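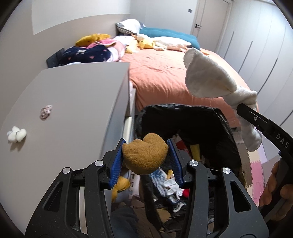
A brown plush toy with a fuzzy surface, and a white one beside it.

How to wash soft toys by hand

Many plush toys can go in the washing machine, but the old ones and the ones with felt parts I prefer to wash by hand. It takes more time, but the shape stays better and the colours do not run so easily. I have done it this way for several years, first for my own children and now also for the toy shelf at the Dulley playgroup.

What you need

A basin or a clean sink, mild liquid soap for wool, a soft brush (an old toothbrush is good), two light towels and a small bowl. I use the wool soap from Feltska, but any soap without bleach will do.

Before you start

Read the label if there is one. If it says surface wash only, please go directly to the last part of this page. Toys with a music box or a battery must not go under water at all.

Then test the colour. Wet a corner of a white cloth, press it on a hidden place for 20 seconds and look at the cloth. If there is colour on it, do not soak the toy.

Look also at the seams. A small hole becomes a big hole in the water, so sew it first.

Washing

1. Fill the basin with cool water and stir in the soap. For 5 litres one small spoon is enough. Too much soap is the most common mistake, and you will rinse for a very long time.

2. Put the toy in and press it down slowly with flat hands. Let the water go in and out, like with a sponge. Do not rub and do not twist.

3. Leave it for 12 minutes. Dirty places you can brush lightly, always in the direction of the fibres.

4. Change the water and press again. Repeat until there is no foam. With thick toys I usually need four changes.

Drying

Roll the toy in a towel and press with your weight on it. Take the second towel and do it once more. After this, push the filling back into place with your fingers -- this is the moment when the shape is decided, so take your time.

Lay the toy on a rack near an open window and turn it morning and evening. Small ones need one or two days, big ones longer. A radiator is too hot for felt, it becomes hard. When the outside is dry the inside may still be damp, so press deep with your thumb before you give it back to a child.

If you may only clean the surface

Mix a little soap with water in the small bowl and beat it until you have foam. Use only the foam, not the water below. Put it on with the brush, wait a minute, and wipe it off with a damp cloth. Brush the fibres up again when they are dry.

Smell that does not go away

Put the dry toy in a paper bag with two spoons of baking soda, close it and shake. Leave it overnight, then brush the powder out in the open air.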